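Unit 3 handout: Wood movement and what the trade tells you about it

Read this before the shop session. Bring a pencil and the offcut you were given in August.

Most finishing products are sold with a claim that they "stop" wood movement. Treat that claim with suspicion. A film finish slows the exchange of moisture between the board and the air. It doesn't end it. A solid maple top will still be wider in a humid summer than in a heated winter, whatever is on the label.

The Drovberg finishing guide says three coats will "lock" a panel. I asked for the test data and got a brochure. Their sample panel was veneered, so it was never going to move much in the first place.

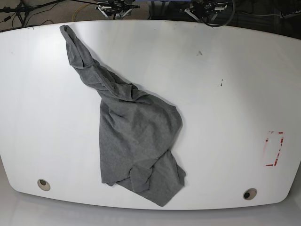
Gray knit T-shirt on a white tabletop.

Terms you need

Tangential movement: across the width of a flatsawn board. Usually the larger figure.
Radial movement: across the width of a quartersawn board. Usually the smaller.
Longitudinal movement: along the grain. Small enough to ignore in casework.

Quartersawn stock is often described as stable. More stable than flatsawn, yes - but check the end grain yourself, and don't pay extra on the strength of a sticker.
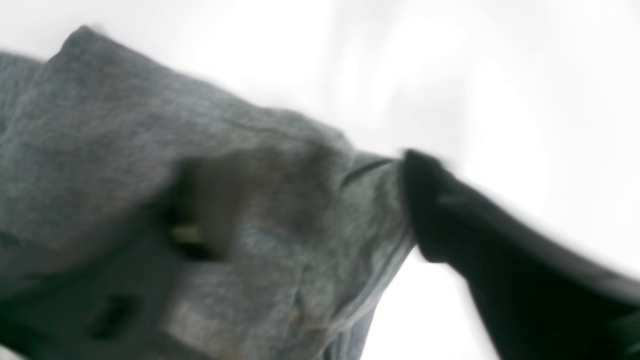 Cathal Dunne
Instructor, Cabinetmaking

Fastening a solid top

Glue all the way around is still taught in some places. I wouldn't. Use slotted holes or buttons, fix the top at the center or the front edge, and let the rest travel. Figure-eight fasteners are fine if they have room to swivel. Check that they do, as plenty are sunk too tight.

The Flanagan method (screws driven straight through a cross-grain cleat) has a following. Its fans point to tables that haven't split. How old are the tables, and where do they live?

For next time

Measure your offcut across the grain in 3 places and write the numbers down. Store it at home for 9 days, then measure again. Bring both sets, including the ones that don't fit what I've said.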